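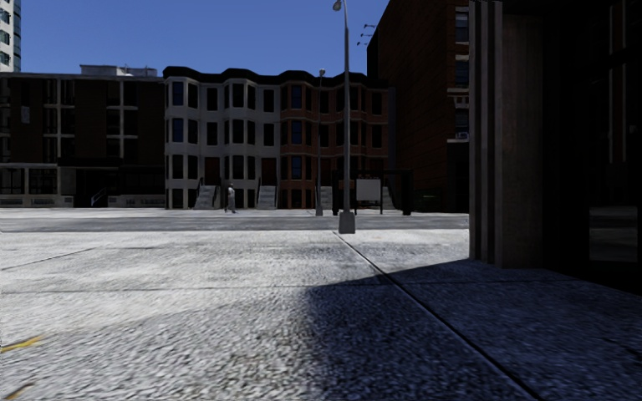

Simulated street at the Mokus open day. Lamp post, corner, one pedestrian across the road.

Mokus open day, Drendside, 4 October 2021

Quick notes, typed up on the train back, will tidy later (probably won't). Went with one question, same one I take to all of these: can the machines do the chores yet? Fold a towel, wipe down a counter, sweep behind a shop register, take a parcel to the door. Short version, no, one of them maybe, depending on the door.

Getting there: tram to the end of the line, then a walk past the tile warehouse. Sign on the gate says deliveries only, ignore it, go in. Badge, paper cup of coffee, sit down. Talk started late. Lots of slides about the company. Skipping those.

Three stations after the talk. Towels, shop floor, street. Did them in that order and should have gone the other way round, the street one needed more time than I left it.

Towels. Two arms on a bench, stack of hand towels in a bin. Picks one up by whatever corner it finds, shakes it, feels for the second corner, lays it down, folds. When it goes well it's a nice fold. Better than mine. One towel took longer than I take for the whole stack, and the one with a fringe beat it completely, it just kept putting it down and picking it up again. Asked about fitted sheets and got a laugh. Asked about pairing socks, was told "next January" in the tone people use for the dentist. Nobody's laundry is getting done by this soon.

Shop floor. More promising. Mock aisle with shelving both sides, a machine that goes up and down at night and looks for gaps and stuff in the wrong spot. It doesn't put anything back, it makes a list. I used to do closing shifts in a hardware store and a decent list would have been worth having, so I'm not going to be snobby about it. But a person still walks the list. Also sweeps, sort of. Good down the middle of the aisle, leaves a line along the bottom shelf where the dust really lives. Wet spills it parks next to and beeps. Fair enough.

Somebody in our group spilled their coffee for real and it went right past it. No comment from the staff. Moving on.

Street. This is what most people had come for. Primero is their delivery cart, knee high, six wheels, lid on top, meant to bring shopping or a repaired shoe or whatever the last few blocks. It does its practicing in Horobets, their name for the simulated town. Rows of screens, you can stand behind the operators and watch. They had 40 copies going at once when I was there, each one on its own errand. 1,000 errands is what a version has to get through before they'll let it drive on the lane behind the building, and the current one was on its second go at that.

I liked Horobets more than I expected. Looks like a bit of a big American downtown, or several bits pushed together. Townhouses with bays and front steps on one side, glass fronts on the other. Big hard shadows. The shadows turn out to be a thing: the cart's cameras see a shadow edge lying across the concrete and an older version would stop dead for it like it was a curb. Same with the joints between slabs, the dark lines. It had to learn that a line is mostly only a line. And then some lines are a two inch step and it has to learn that too.

Front steps are the real problem and they said so. Drendside is all steps, walk two blocks from the tram and see. Cart gets to the bottom of the stairs and then what? Currently it sends a text. You come down in your slippers. My mother couldn't, and she'd be exactly the customer. I asked and the answer was about a partner with an arm, then about a ramp, then about lunch.

Lunch: cheese rolls, the good mustard, ran out of plates.

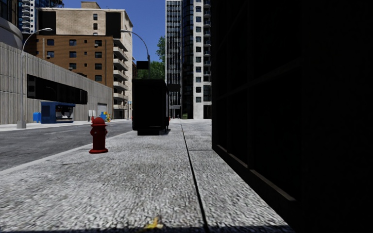 Horobets again, further along: hydrant near the curb, dark box truck up ahead.

After lunch I got to watch some proper runs. A long straight sidewalk is easier than it sounds and also harder. Easier as there's a wall on the right and it can hold to that. Harder because the wall side can be nearly black in shade and the curb side has all the furniture. Hydrants. They have a whole category for hydrants. The cart wants to give a hydrant lots of room, which is polite, but if it swings wide for one it's in the way of everybody coming toward it, so now it's told to pick a side early and stay there. I watched it do this maybe ten times. Fine nine of them. Tenth, it stopped beside the hydrant and waited. For what, the operator didn't know either. He typed something and it left.

Leaves. A leaf on the pavement is a surprisingly good test. Do you drive over it? Yes, obviously, but the cart has to be sure it's a leaf and not the top of something. Old one crept up on every leaf. New one rolls over. Then they showed us a replay of it rolling over a glove, and then a set of keys, and the room went a bit quiet. Tradeoff, they said. Yep.

Parked trucks it handles well. I asked what happens if the driver steps out round the back with a box in their arms, since that's my day job, more or less. They had that one loaded already. Cart stops, waits, backs up a little, lets the person by. Did it right each time. Credit where due, I know people who don't.

They gave out a scoring sheet, I kept mine. Each chore station gets a mark out of 100 from the staff themselves, compared with a person doing it. Street was the highest at 73. The others they left off the printed copy, which I think you can read how you like.

Got five minutes with a controller at the end. Drove the cart by hand through Horobets myself, hit a lamp post, apologised to it out loud. Much lower down than you think, everything is knees and poles. I came away with more respect for it. Also for dogs.

So are they ready for the chores:

Folding, no. Lovely to watch, too slow, fringe.
Sweeping a shop, half. Bring a broom for the edges.
Checking shelves, yes, if you count a list.
Bringing a parcel down the street, getting there, on flat ground, with somebody at a desk keeping an eye on it. In the simulator anyway. We were suposed to see it do the real lane at three and it was put off, the gate motor was broken. So I can't tell you about rain or kids or the neighbor's recycling.

The operators are the part I keep coming back to. One to a row of screens, clicking in when a cart gets confused. That's a chore too, and someone is doing it all afternoon in a warm room. I asked how often they step in. Depends on the street.

Practical stuff if you go to the next one. Free, book ahead. Go to the street station first. Shoes you can stand in. Toilets are accross the yard and there's a code on the door, ask at the desk. Parking is a mess, take the tram. They say another open day in January, with the towels sped up. I'll bring the fringed one from home.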